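Recording pick demonstrations on soft surfaces

This page covers the wrist view only. Calibration and the overhead view are on separate pages of the Revard notes.

Before you start, lock the exposure. Pale cloth pushes auto exposure around as the arm moves, and the change shows up in the recordings as a signal the policy can learn by mistake. Set it once with the cloth in place and leave it for the whole batch.

Lay the cloth by hand and do not smooth it. Place one small object per episode. Start each episode with the gripper open and both fingertips in view.

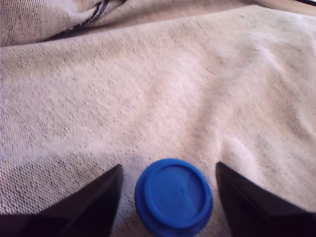
Approach slowly enough that the last part of the descent covers at least 12 frames. Close the fingers only when both tips are level with the object - closing early drags the cloth in with it. If fabric is caught between the fingers, finish the motion, mark the episode "snag" and keep the file. Snags go in a separate folder and are used for the failure classifier.

Re-lay the cloth after every 2 episodes. Turn it as well, so that seams and folds come in from different sides. A batch is 200 episodes. Do not mix objects of different heights in one batch.

Check the timestamps before you upload. Joint states and frames must start together, and any episode with a dropped frame is rejected by the Zistcombe loader without a message.

The current set holds 2,092 episodes. Send label corrections to Jadwiga Tomaszewski with the episode number and the old and new label.

Last edited 14 May 2020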